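Workshop tips: good habits for a small two-arm bench

These are the rules we keep at the Trurngate workshop for work with two small arms on one table. Some come from the safety course, most come from our own mistakes. If your bench is bigger, or the arms are stronger, you need a proper risk assessment and a fence, and this page is not enough for you.

Before power

Clear the table down to what the task needs. Screws, pens, coffee, the phone — all of it goes on the shelf. An arm does not know that the pen is not part of the work.

Pull gently on every cable where it bends around a joint. Move the arm by hand to both ends of its travel and look if the loop becomes tight. A loop that is too long is also bad, it can hook on the other gripper.

Check the bolts at the base. We do this on Friday, when the week's work is finished, and we write it in the Dumside book with initials.

Put the emergency stop on the side of your weaker hand. You will have something in the stronger one.

Choosing the thing to be handled

For practice with shared lifting, a box with things in it is better than an empty one. The weight is uneven and the contents can move, so you see quickly if one arm is lifting earlier than the other. Our usual one is a clear plastic container with cough drops, plasters and small capped bottles, placed between the two arms. 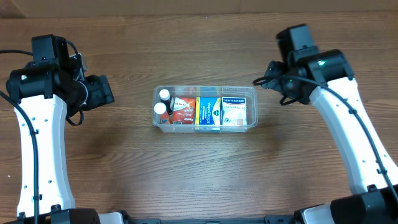
Heiðrún Nørgaard objects to the bottles: at Hjaltested they allow no liquid of any kind within reach of an arm, full or empty, and a closed cap does not change the rule. She would fill the box with cartons only and add a bag of rice for the weight.

I think her rule is a good one for a place with many visitors. We keep bottles, but with three conditions. The cap is tightened by hand before each run, the box has a rim higher than the lying bottle, and no power strip is on the table. If you can't promise all three, do as she says.

Medicine that somebody may still take should not be used for practice at all. Write "bench only" under the box and never put the contents back in the cabinet.

Speed and distance

First run of the day is at the slowest setting, also when the program is the same as yesterday. We set 300 grams as the limit for the loaded box and weigh it on the kitchen scale.

Keep your hands behind the front rail while the arms have power. If something falls over, stop first and then reach. Many people do it in the opposite order, I did also.

With clear plastic be careful about the light. A strong lamp makes a pale shine on a smooth table and many small reflections on the wall of the box, and the edge becomes difficult to find, for a camera and for your eye.

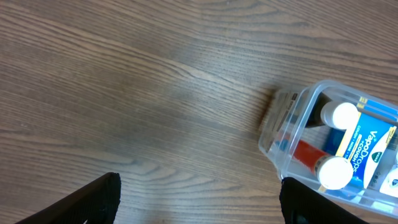
Move the lamp to the side, or hang a sheet of baking paper in front of it. Do not put tape on the rim to make it easier to see, the glue comes off on the finger pads and then everything sticks a little.

Pads and cleaning

Wipe the pads with a cloth that is damp, not wet. No alcohol on rubber unless the maker permits it. After 6 hours of gripping we look at them under a lamp, and when the texture is worn smooth they are changed in pairs, left and right together.

Shutting down

Bring both arms to the rest position before you cut the power. Some arms drop when the motors let go, so take the box away first. Note the last program number in the book (ours was 521 when I wrote this page) and also anything that sounded strange.

The Gurkley checklist has the same points in a shorter form, 13 lines, and can be hung on the wall.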